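Hi all,

Back from the coast and catching up on the list. Candela, your sourdough thread made me laugh out loud (and then made me hungry). I've been feeding my own starter since last November, and it has finally stopped smelling like nail polish — hooray!

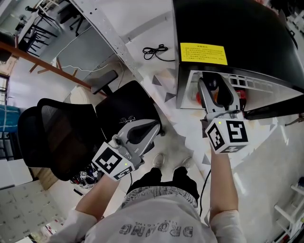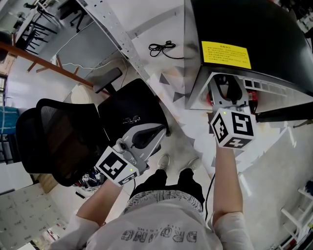
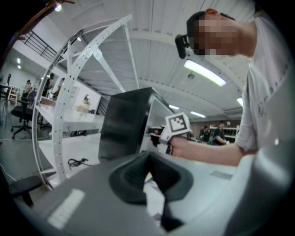 Can I keep the starter in the fridge if I only bake every couple of weeks? Keep it in the fridge, feed it once a week, and take it out the night before you bake so it can have a feed and wake up on the counter.

On September 18, 2018, Candela Bustamante wrote:

> My loaves keep coming out flat as a plate. I'm using 800 grams of flour and letting the dough sit for 4 hours, then straight into the oven. Gwawr thinks it's my flour. Is it my flour??
>
> Also, does anybody still want the spare Murnier pot? It's heavy and I'm tired of moving it.

I don't think it's the flour! My kitchen is chilly and 4 hours gets me nowhere, so I go by the bubbles and ignore the clock. I also fold the dough 3 times early on, then shape it and give it 60 minutes in the basket — a bit longer if it still feels tight.

And yes please to the pot, if Hok-lam hasn't claimed it already. I can pick it up next time I'm over in Clolton.

Dilwyn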